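我有一个抽屉，九年没见过底

我搬进现在这间工作室的时候，带来了一张白色的大书桌，桌子下面有一个抽屉。就一个。卖桌子的人当时拍着桌面跟我说，一个抽屉够用了，东西少的人才用得好这种桌子。我点点头，心想对，我就是东西少的人。

九年以后，那个抽屉要用膝盖顶着桌腿才能拉开。

编辑部想做一期关于家里小角落的稿子，问谁愿意写抽屉，会上安静了好一会儿，最后我举了手。我以为这题目两个下午就能写完：采访一个懂收纳的人，自己动手理一理，再问问几个朋友。结果从三月拖到了现在，中间还搭进去一条披肩、两把折尺和一次不大不小的争吵（跟我妈，为了一包纽扣，后面会说）。

先说说抽屉这东西怎么就容易乱。衣柜乱了，你开门就看见，心里会难受；书架乱了，客人会看见，你面子上难受。抽屉呢，手一推，咔哒，没了。我问过身边的人，大部分都承认家里至少有一个“什么都有”的抽屉，里面的东西说出来都差不多：过期的优惠券，不知道配哪把锁的钥匙，外卖送的酱油包，几节说不清有没有电的电池。我一个同事的抽屉里有半截蜡烛，她说那是停电用的，可她住的楼从来没停过电。

我自己那个抽屉，最上面一层是布。各种布。擦眼镜的，包相机的，一只落单的厚袜子，还有一条我以为早就丢在火车上的羊毛披肩。布底下是纸，纸底下是线，线底下是一层硬邦邦的小东西，手伸进去会发出哗啦哗啦的声音，很像小时候翻奶奶的针线匣。我小时候特别爱翻那个匣子，里面有顶针，有粉饼一样的划粉，还有一小卷软尺，拉出来会自己弹回去。现在想想，我可能就是从那时候起觉得抽屉里应该有惊喜，所以什么都往里塞。

为了写稿，我去找了多罗蒂娅·拉卡托什（Dorottya Lakatos）。她开一家叫 Cistik 的小工作室，专门替人理东西，主要是理办公桌和厨房。我本来以为会见到一个说话轻声细语、满屋子白色收纳盒的人，结果她一开门就在骂一卷胶带，因为找不到头。她的工作台上堆满了客户寄来的零碎，桌子边上放着一个饼干筒，筒里装的全是橡皮筋。

“我从来不卖盒子，”她坐下来第一句话就是这个，“你们都是先买盒子，再往盒子里塞东西，塞满了又买一个。”

我没敢告诉她我已经买了。来之前一个礼拜，我在 Urkel 下单了一套抽屉分隔板，花了890块，送到的时候包装比我的抽屉还大。后来还是没忍住说了，她笑得把茶洒在袖子上，然后非常认真地问我，抽屉的内部高度量过没有。

没量过。当然没量过。回家一试，隔板高出一截，抽屉推不回去，卡在半道上，像一条伸出来的舌头。

她的办法说起来特别土。第一步，把抽屉完全拉开，站着看，不许坐。坐下来人就会开始翻，一翻就会看旧照片，看着看着天就黑了。第二步，先把软的拿出来，布、毛线、手套、袋子，凡是能揉成一团的都算。软的东西最占地方，又最会藏东西，你以为底下没有了，掀开一看，下面还压着三支笔。第三步才轮到硬的。硬的东西往桌上一摊，不分类，先摊开，让它们互相离得远一点，你就能看出来哪些是重复的了。

“桌面要先空出来一块，”她说，“很多人抽屉理不成，是因为桌子上没地方放。”

这话我记了一路。我们家的桌子上常年放着文件夹、账单和一盆半死不活的绿萝，我从来没想过桌面和抽屉其实是同一件事。

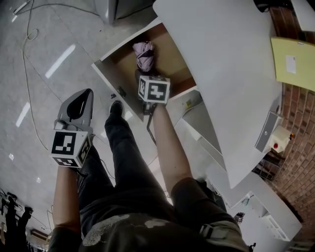 诺伯特·豪伊杜（Norbert Hajdu）不同意先拿软的。他看了我发到读者群里的初稿，回了很长一段，说他理了半辈子抽屉，每次都是从最里面的角落开始，因为外面那一半是天天在用的，本来就没什么可扔，真正该走的都缩在后头；布先拿出来当然痛快，可痛快完了人也累了，里面那一截照样原封不动推回去。他还说，揉成一团的布不一定要叠，有的布放在那里就是给别的东西垫底的，叠得方方正正反而没用。

我把这段话转给了拉卡托什，她隔了一天才回，回了四个字：他说得对。隔了几分钟又补了一句：但是新手别学。

这个我很能体会。我头一回动手就想走捷径，把手直接伸到抽屉最里面去掏，胳膊卡住了，袖口还勾在滑轨的螺丝上，整个人以一种很难看的姿势蹲在桌子底下。楼下邻居正好上来借梯子，门开着，她站在门口看了一会儿，问我是不是在修水管。

所以后来我老老实实按步骤来。软的先出来，一件一件放在椅子上。那条羊毛披肩就是这时候出现的，皱得像一片干了的白菜叶，抖开来居然一个虫眼都没有。我披着它把剩下的都理完了，出了一身汗，舍不得脱！

然后就是那包纽扣。

纽扣是我妈的，装在一个 Győri 饼干铺的旧纸袋里，袋口用棉线扎了好几圈。我倒出来数了数，112颗，没有一颗能跟我现在的衣服配上。我拍了张照发给她，说这个我打算送人了。电话马上就打过来了。她说那里面有我外公大衣上的扣子，有她结婚那年旗袍上的盘扣，还有我小学校服上的，校服早就没了，扣子总得留着。我说那你拿回去。她说她没地方放。

我们为这件事吵了二十分钟，吵到后来两个人都在笑，她在电话那头说，你抽屉那么大，放一包扣子怎么了。我低头看看那个抽屉，心想这个抽屉就是这么满的呀，一包扣子怎么了，一个充电器怎么了，一条披肩怎么了。

纽扣现在还在我抽屉里，换了一个有盖的玻璃小罐。拉卡托什听完以后说，这种东西她一律叫“别人的”，理抽屉的时候碰到“别人的”，不要当场决定，先放到一边，等电话打完再说。她有个客户，一抽屉全是“别人的”，自己的东西只有一把指甲剪。

接下来说说滑轨，因为这部分没什么人爱写，我偏要写。

我的抽屉难拉，我一直以为是东西太多，等到全部清空了，空抽屉还是难拉。我这才把它整个卸下来，翻过去看。滑轨里卡着一小截铅笔头、一枚回形针，还有一层灰和油粘在一起的黑泥，牙签刮下来一条一条的，恶心得很过瘾。刮干净以后我用干布擦了一遍，又用蜡烛头在轨道上来回蹭了几下（同事那半截蜡烛总算派上了用场，她不太高兴），再装回去，一根手指就能推到底。我来来回回推了十几次，咔哒，咔哒，猫都被我吵醒了。

如果你家的抽屉是木头的，里面那层我建议拿微湿的布擦，擦完敞着晾一晚上再放东西。我心急，没晾够就往里放纸，第二天有一叠信封的边都卷起来了。垫纸我试过三种，墙纸的边角料最好看，但是滑，笔在上面滚来滚去；牛皮纸最便宜，过几天就皱；最后用的是一块旧毛毡，剪得歪歪扭扭，可它安静，东西放下去没有声音。我现在很喜欢这个安静。

分隔的问题，Urkel 那套我退了一半，另一半被我锯短了。锯的时候切口很毛糙，我拿砂纸磨了磨，磨出来一桌子白粉。说真的，如果重来一遍，我会直接用装巧克力的纸盒，浅的那种，高度正合适，脏了就换。诺伯特在群里晒过他的抽屉，用的全是沙丁鱼罐头的铁皮盒，边缘卷过一道，不割手，一格放图钉，一格放票据夹，看得我很眼红。他说攒齐这一套用了四年，家里人现在一闻到沙丁鱼就跑。

有一位读者问我，理完了能保持多久。

我去问拉卡托什，她反问我，你理完以后抽屉里还剩多少空。我说差不多满了吧，但是是整齐的满。她叹了口气，说那就撑不过夏天。按她的做法，抽屉里至少要留出一只手掌的空，什么都不放，就那么空着，因为总会有东西进来，一张没来得及看的单子，一根拆下来的鞋带。你要给它们留个落脚的地方，过一阵再一起收拾掉。她自己的抽屉左前角永远是空的，她管那里叫“门厅”。

我回去照着做了，把左前角腾了出来。第一个星期，门厅里来了一张洗衣店的小票和两颗薄荷糖。第二个星期多了一副耳机，一张 Drultolden 旧货市场的入场券，还有一把我到今天也没认出来的小扳手。我每隔一阵子就清一次，通常是早上七点多，咖啡还烫着没法喝的那几分钟，刚刚好。

旧货市场也值得讲两句。我去 Drultolden 本来是想给抽屉配一个拉手，原来那个松了，一拉就转圈。市场最里头有个摊子专卖五金，拉手用铁丝串成一串一串，像晾着的蘑菇。摊主要566块一对，黄铜的，沉甸甸，我说我只有一个抽屉，我买一个。他说不拆。我说那另一个我拿来干什么呢。他想了想，说你可以再买个抽屉。

我买了一对。另一个拉手现在躺在抽屉里，跟纽扣罐挨着。

装拉手的时候又出了点小岔子，新拉手的孔距跟旧的对不上，差了那么一点点，我只好重新钻了一个孔，旧孔用木粉和胶水填上，颜色比旁边深，凑近了能看出来。拉卡托什来喝茶的时候一眼就看见了，用指甲摸了摸，什么也没说，然后自己拉开抽屉检查门厅。

门厅里有三块饼干。她吃了一块。

最后给想动手的人列几样要准备的，都是我现学现卖：一把尺子，先量内部高度，再量深度，记在手机里；一只大点的托盘，放硬的小零碎；一把椅子，放软的；牙签和干布；一个信封，装那些你认不出来的钥匙，写上日期，过一年还没想起来再说。垃圾袋准备小号的就行，大号的会让人逞能，什么都往里扔，晚上又蹲在门口往回捡，我捡过。

还有，记得把饭先吃了。我那天中午没吃，理到下午三点，对着一包过期的酱油包认真考虑了很久。

下一期轮到写玄关的鞋柜，编辑部又安静了，这回我没举手。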